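Home | Projects | Reports | People | Contact

Comparing Two Finger Sets for Paper Cup Pick and Place
Course project report, August
Sorin Babić

1. Background

The task for this project was to move paper cups and a few small objects into shallow plastic trays with a two-finger gripper. We wanted to know how much the finger tips matter when the arm, the controller and the camera placement stay the same. We used a fixed camera at the side of the table and a small one at the wrist.
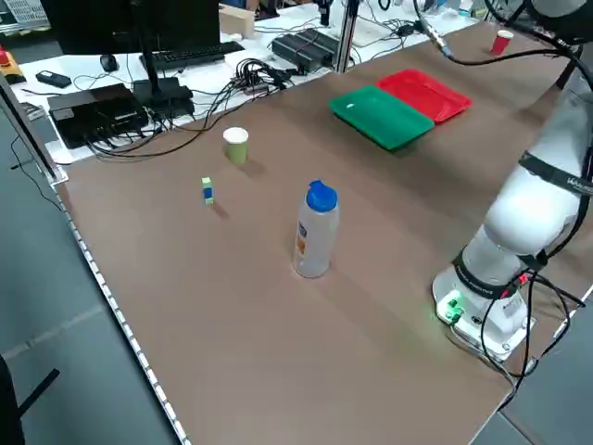 Fixed camera: cups, block toy and bottle on the table, trays at the back.
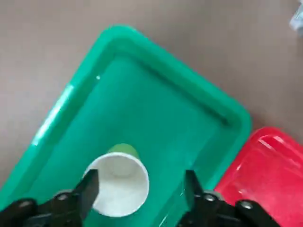
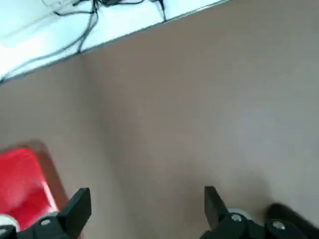
Wrist camera, both of the above. 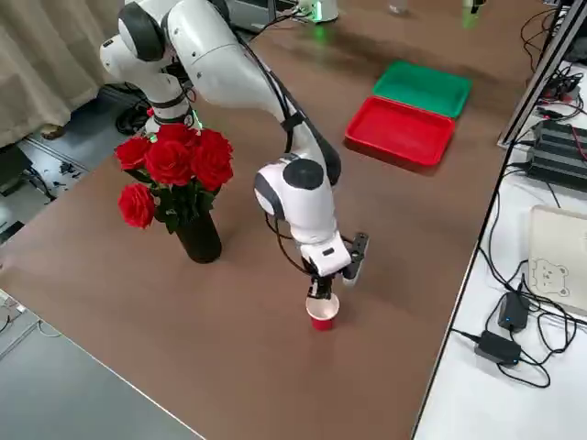 Fixed camera: gripper over the red and white cup.

2. Setup

Two sets of fingers were compared. The Petek set is hard and flat. The Lallov set has the same outer shape with a softer pad glued on the inside. Both bolt to the same mount, and a swap takes a few minutes with a hex key. After each swap we ran the Dulik calibration script, which closes the gripper fully and resets the zero position. We skipped this once by mistake and had to throw out the trials that followed.

Closing force was set in the controller and kept at the same value for both sets. We first tried the default, but it crushed the rim of the cups, so it was lowered before any trials were counted.

3. Method

A trial started with the arm at its home position and ended when the fingers opened over a tray. It was a success if the cup ended up inside the rim, standing or on its side. We ran 96 trials, split evenly between the two sets. Start positions came from a printed list so that both sets got the same ones. The wrist and fixed cameras recorded at the same time, and we kept 2,519 still frames for labeling.

4. Results

The Petek fingers failed in 20 trials and the Lallov fingers in 17. That is a small difference and we don't think it says much with this number of trials. The kinds of failure were more useful to look at.

With the hard fingers, most failures were slips during the lift. The cup tapers, so the fingers touch it along a narrow line and it slides down if the grip is a little high. With the padded fingers there were fewer slips, but the cup sometimes stuck to one pad on release and landed on the tray rim.

Failures also went up when the start position was near the far edge of the table. The arm is stretched out there and the wrist comes in at an angle, so one finger touches the cup first and pushes it.

5. Problems

The wrist camera sees the finger tips well but loses the far rim of the cup when the gripper is low. We tried using the wrist view alone for the last part of the approach and went back to using both views. The cable at the wrist also needs more slack than we first gave it.

One pad started to peel near the end of the padded trials. We reglued it and repeated the last block.

6. Next steps

Try a lower grip height with the hard fingers before buying anything new. The Hiltov curved fingers would fit the same mount and might suit the cup shape better. The labeled frames and the start position list are in the shared project folder.

Contact the lab | Copyright Student Project Archive | Back to top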